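Ticket 300: Fridge task, bottle put-away stalls at drawer
Project: Gallbridge household chores
Opened by: Dulce Arriaga
Assigned to: Tharindu Saha
Priority: Medium
Status: Closed, with follow-ups
Opened: 2 Sep 2019

Summary

The drinks task is supposed to run from start to finish with no one touching the robot. It takes a bottle from the desk, puts it in the lower fridge drawer, and goes back for the next one. On most attempts the bottle gets as far as the front lip of the drawer and the arm stops there. The controller does not report a fault. It waits until the step times out after 78 seconds and then holds position.

We told Henríquez we would give them a plain answer on whether the robot can put away groceries without a person standing by. Right now my answer is no, and this step is the reason.

Setup

White desk, gray fridge at the far end of it, drawer pulled out before the run starts. Tea bottles, yellow cap and green cap. Overhead tether on. Task script from the Gradis branch, unchanged from January except for the grip force.

What I expect

Robot picks up a bottle at the far end of the desk, tips it toward horizontal, lowers it into the drawer, opens the hand, and pulls the hand out clear of the drawer walls.

What I get

The pick is fine. I have no complaint about the pick. It takes the bottle at the middle and clears the desk corner with room to spare.

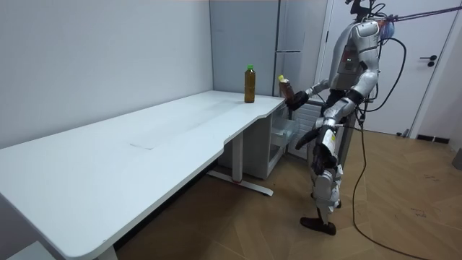 The trouble starts on the way down. The wrist has to turn while the arm is dropping, and the two motions finish at different times. If the wrist finishes late, the base of the bottle meets the lip and the force check stops the arm. If the wrist finishes early, the bottle goes in but the back of the hand comes close to the drawer wall, and the planner will not open the fingers because it thinks there is no room for them.

A person does this by bumping the bottle on the lip and sliding it in. We have the robot set up to treat any bump as a mistake.

Comment, Tharindu Saha

Looked at the logs. The two stop cases have separate causes, so I am splitting them.

Case A, contact at the lip. The drawer position in the script is a fixed number. Someone opens the drawer by hand before each run and it does not come out to the same place every time. The script has no idea. I would call this one ours and not the robot's.

Case B, fingers will not open. The planner uses a box around the hand, and the box was drawn for the old gripper. The current hand is slimmer with the fingers curled and wider with them open. The box is wrong in both states.

Questions for Dulce:

1. Are you pulling the drawer all the way to the stop, or to where it looks right?
2. Is the second arm parked during the place step, or does it follow along?
3. Did you change the grip force before or after the stalls started?

Comment, Dulce Arriaga

1. To where it looks right. I didn't know there was a stop. There is, and it is stiff.
2. It depends on the script version. The Gradis branch lets it move.
3. Before. I raised it after a bottle slipped. The stalls were already in the older logs, we just didn't have a ticket for them.

Comment, Leandro Leiva

Adding the shop-floor side because Bakstead is waiting on the same code. Their job is parts into bins. The bin does not move, the parts are all the same length, and the bin has no lip on the loading side. I ran that one with the same arm settings and it did not stall. So if they ask whether the robot is ready for their bench, I would say it is close. A kitchen is harder because everything gets left a little differently each time by whoever used it last.

I would keep the two answers apart when we write to customers.

Comment, Tharindu Saha

Agreed. Steps tried on the household side:

Step 1. Pull the drawer to the stop before each run. Case A went away for the yellow cap bottle. Still saw it once with the green cap, and in that run the bottle had been picked up too high, so I count that as a pick problem.

Step 2. Put grip force back to the January value. No effect on the stalls. Left it there, since the plastic was denting at the higher setting.

Step 3. Let both hands work near the desk corner so that one can steady while the other gets a new hold. Slow, and the planner spends most of its time keeping the arms away from each other. I would not ship it. Reverted.
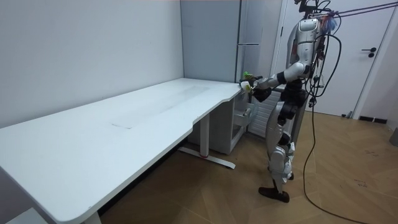
Step 4. Redraw the hand box as 2 boxes, one for closed and one for open, and switch between them when the fingers move. This fixed most of Case B. The planner now agrees to open the hand inside the drawer as long as the wrist is centered.

Step 5. Find the front edge of the drawer with the head camera and drop the fixed number. The camera looks nearly straight down during this step, so the edge is easy to find when the forearm is not over it. When the forearm does cover it, the estimate jumps. I made it take the reading before the arm comes in and hold that value until the hand is out. 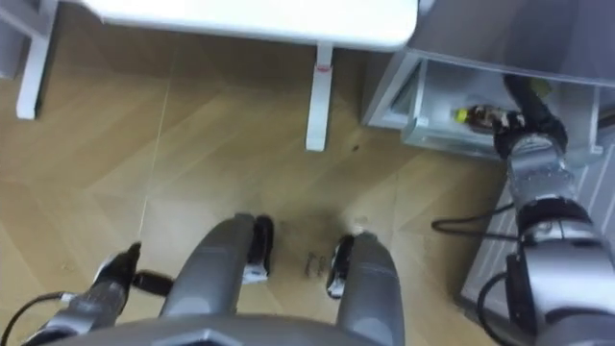 Head camera, right hand holding the yellow cap bottle at the drawer.

Step 6. Raise the allowed contact force at the lip. The arm may now touch the lip lightly and keep going, but only in the last part of the move and only in the direction of the drawer. This made more difference than anything else on the list. I would have tried it first if I had listened to Dulce's note about how a person does it.

Comment, Hortensia Tapia

Two things from me before this gets closed.

First, while you are in there, please look at the floor between the robot's feet in the head camera view. There are small metal bits down there that could be screws. I don't know where they came from. If they are ours I want to know which joint, and either way I want them picked up before anyone walks the robot through that spot. Please check the fasteners on both arms and write down the result, even if it is nothing.

Second, I have seen the word "works" in the draft to Henríquez. What was run, and how was it set up? They have a break room in mind where people leave the drawer shut, or full, or with a yogurt in the way. We have tested none of that. Please say so in the draft.

Comment, Tharindu Saha

Fasteners checked on both arms and at the hips. Nothing loose, nothing missing. Floor swept. I can't say where the pieces came from.

On the second point, fair. I changed "works" to the list below.

What it does now, with the drawer already open and empty:
— picks up a standing bottle from the far end of the desk
— lays it in the drawer on its side
— opens the hand and backs out
— returns to the desk for another

What it does not do:
— open or close the drawer
— make room if something is already in there
— pick up a bottle that has fallen over
— notice a loose cap

Comment, Dulce Arriaga

Reran with steps 1, 2, 4, 5 and 6 in place. I stayed behind the line and kept my hands off the pendant. The reach back to the desk is the part I watched most, because the left hand used to come in low there and I was worried it would knock the other bottle over.
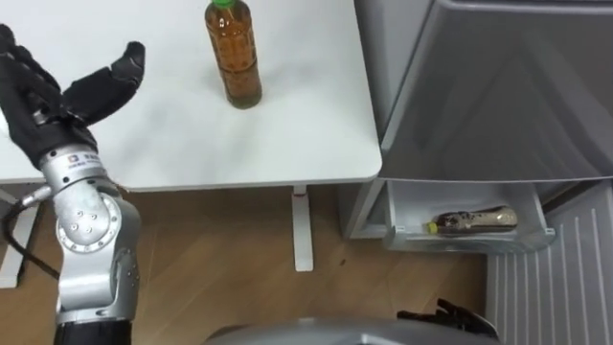

The approach height is set higher in this version and I am happy with it. The fingers open early, well before they need to, which costs time but gives the planner a simple shape to deal with. I would leave it alone for now.

Time is still poor. I can put two bottles in a fridge drawer without thinking about it and be out of the room before the robot has finished lining up on the first. If someone wants this to save them work at home, it does not do that yet. If they have a lot of bottles and nobody in the building, maybe. That is a different customer.

Comment, Joaquín Pereyra

I need something I can read over the phone to Henríquez. Is this right?

"The robot can move bottles from a desk into an open drawer without help. It is slow. It cannot yet deal with a closed or full drawer. We do not recommend it for an unattended break room."

Comment, Tharindu Saha

Yes. Add that the overhead tether was on for every run. They will ask.

Comment, Joaquín Pereyra

Added. Bakstead gets a separate note from Leandro.

Resolution

Case A: fixed by reading the drawer edge from the head camera and allowing light contact at the lip.
Case B: fixed by separate open and closed shapes for the hand. Off-center wrist can still block the fingers. See follow-up 1.
Grip force returned to January value.
Two-hand hold dropped.

Follow-ups

1. Center the wrist before the hand enters the drawer. Owner: Tharindu.
2. Closed drawer. Needs a way to pull it against the stiff stop without tipping the fridge. Owner: Leandro.
3. Shorten the wait between release and the next reach. It is set to 700 ms in one file and something longer in another, and I don't know which one wins. Owner: Dulce.
4. Drawer with items already in it. No owner yet.
5. Floor check added to the list we go through before powering the legs. Owner: Hortensia.

Ticket closed by Tharindu Saha. Reopen if the lip stall comes back with the drawer at the stop. For any other drawer position, open a new ticket and attach the head camera log.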